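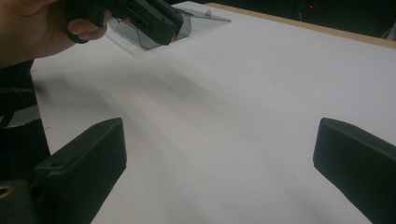
El Sestau Par es nuestro equipo de mano para grabar demostraciones a dos manos: dos pinzas portátiles, una por mano, sin brazo robótico de por medio. La persona hace la tarea con las pinzas y el sistema guarda lo que ve la cámara, la apertura de los dedos y la trayectoria. Estamos encantados con lo bien que se lleva con los objetos difíciles, esos que siempre dan guerra a los modelos: un recipiente acrílico gris ahumado, por ejemplo, que deja ver la mesa blanca a través de las paredes y cuyos bordes recogen la luz como contornos gris pálido. De piezas así hacen falta muchos episodios, con sombras de la mano incluidas, y con el Par se graban de un tirón.

Qué incluye el equipo
Dos pinzas Sestau en negro mate
Dos juegos de dedos de repuesto, con sus tornillos
Base de carga doble
Licencia del programa de grabación Uvside para un puesto
Maletín rígido

Características
Peso por pinza: 506 g
Autonomía: 200 minutos de grabación continua
Almacenamiento: 400 episodios por pinza antes de descargar
Sincronización entre las dos pinzas: automática al encenderlas

Cómo se trabaja con él
Se encienden las dos pinzas, se juntan las puntas un segundo para calibrar la apertura y ya se puede empezar. Cada episodio se abre y se cierra con el gatillo largo, así que no hay que soltar nada para ir al ordenador (¡esto lo pidió todo el mundo después de la primera versión!). Si una toma sale mal, dos pulsaciones cortas y queda marcada como descartada. No se borra -- muchos equipos quieren conservar también los fallos.

Para tareas con tapas, cajas o bandejas recomendamos abrir bien los dedos antes de acercarse y variar el punto de partida de una toma a otra. Cambiad también la luz y la posición del objeto. Cien demostraciones idénticas enseñan muy poco.

Uvside exporta cada sesión con las dos cámaras alineadas en el tiempo y permite etiquetar por tarea, operador y objeto. Los formatos de salida se eligen al crear el proyecto.

Compatibilidad
Los dedos son los mismos que los de la pinza de brazo Koskela, y por eso lo grabado a mano se traslada muy bien al robot. Para montarlos en otros brazos hay un adaptador, el Prumov, que se vende aparte.

Precio y entrega
Equipo completo: 860 € sin IVA. Los dedos de repuesto se pueden pedir sueltos. Las unidades del próximo lote salen en noviembre y ya se pueden reservar desde esta página.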